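Moving out of the Laizer Street place

20th July

I have to be out of the apartment by September, so I started packing early this time. The last move took one weekend and I paid for it for months. I still have a bag of cables from that one that I never sorted.

The new place is smaller. It has one closet and no storage in the basement, so a fair amount has to go before I do. My rule is that anything I haven't used since the last move gets sold or given away. I broke the rule twice on the first evening, for a tent and a fondue set.

Books were the easy part. I kept 20 and took the rest to the secondhand shop on the corner. They gave me store credit, which was not what I wanted, and I have come home with two more books already.

Furniture is harder. I listed the desk and the bookshelf online. Wycliffe Kashindye from my old job took the desk and carried it down the stairs with his brother. The bookshelf has had 10 messages and no buyer. Most people ask if it is still available and then stop writing.

I called two moving companies. Honholm wanted a deposit before they would give me a date. Grurkero quoted less but charges extra for every floor without an elevator, and I am on the fourth. In the end it came out nearly the same, so I went with Grurkero because they answered the phone.

The kitchen things are going a little at a time, and I'm leaving out one pot, one pan and one plate for the last weeks. Small stuff goes into whatever cardboard box I can get from the grocery store.

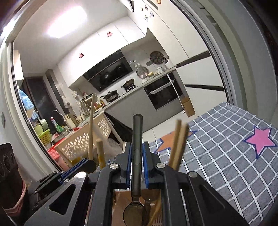
A spoon and some wooden sticks, with the kitchen through the door.

Nassoro Lema is lending me his van for the plants, as the movers won't take them. He needs it back the same afternoon.

Still to do: cancel the internet, change my address at the bank, fill the nail holes in the hallway. The landlord wants to see the walls before he returns the deposit. I bought the filler yesterday.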